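Ticket: Butcher-block counter, surface and drawer complaints
Product: Grimshaw counter on white base cabinet
Opened by: Kylie Sutcliffe
Assigned to: Kylie Cartwright
Status: Pending customer

Reported problem
Customer states that small items drift toward the front edge and that the top drawer reopens after closing. Unit was installed in May. Top was finished with Plemeo oil, two coats. Customer asks whether the top has warped. Items normally kept on it are a cardboard box, a hardcover book and small parts. 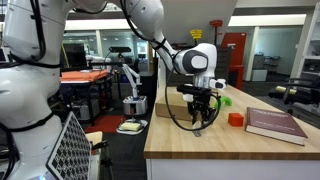
Step 1: Level check
Asked customer to clear the top and set a level front to back, then side to side. Result: side to side OK. Front to back low at the front by 4 mm.

Step 2: Straightedge check
Straightedge laid across the top in both directions. No gap reported. Warping ruled out. The base is out of level, so the top stays as it is.

Step 3: Feet
Customer to raise the two front feet in quarter turns and recheck after each. Do not lift the unit by the drawer handles. The base has bar handles on the drawer fronts, and they are not rated for load. The box and the cup on it come off the counter first.
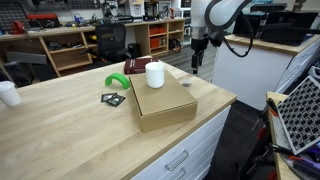 Recheck the drawer only after the level reads true. If it still reopens, remove it and inspect the Trakach runners for a bent rear stop. Replacement runners are sold in sets of 4 under the Vumo parts list, lead time 5 working days.

Update, 4:00 p.m.
Customer has raised the front feet. Level reads true. Drawer not yet tested. Ticket stays open until K. Sutcliffe confirms.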